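From: Itsuki Miyazaki
To: Ornby robotics club list
Subject: Re: [ornby-bots] trash task, where are we

On a night in January, at 11:40 pm, Kevser Uçar wrote:
> Team, the Nemombridge people want a one-page plan from us
> before they lend us the arm. Can somebody say what the task
> is, in words my mother would understand? Also Rainer is full
> again. I deleted my own stuff and it made no difference.

Kevser, tell your mother the task is "deal with the kitchen trash." She will ask why this takes a club. I don't have a good answer for her and neither does Yevhen, who has been at it since the fall.

The longer version is that we work the grippers by hand over the bin, record it, and train on the recordings. Soft, crumpled stuff is where the policy falls apart. Cups it likes. Give it a cup and it behaves like a professional.
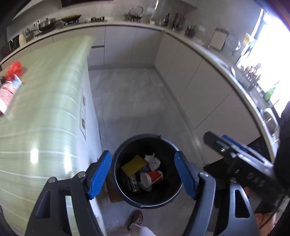
Toshiko asked at the meeting: do we have to use both grippers for every recording?

Only for the two-handed set. The single-gripper set is separate, and please put it in its own folder so that I don't spend another evening sorting.

On numbers, the plan says 500 good recordings by the end of term. We have 280. Chiharu's spreadsheet says 3881, but that is counting every time anyone pressed the button, including the afternoon we spent finding out what the button did. I would leave that one out of the page for Nemombridge.

Rainer is full because the raw files from the Sastness contest are still on it – all 3000 of them. I'm moving them tonight. If you have feelings about the Sastness files, speak up before I finish dinner.

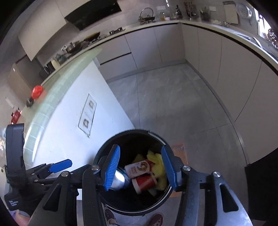 The other thing for the plan is what we say about failures. My vote is to list them plainly: grabs the rim, grabs two things at once, closes on air and carries the air somewhere with great care. Yevhen wants to call the last one "an empty transfer" and I suppose he can, he's writing that section.

Kevser, I can have my half of the page to you by noon. Please don't let anyone put "revolutionize" in it again.

Itsuki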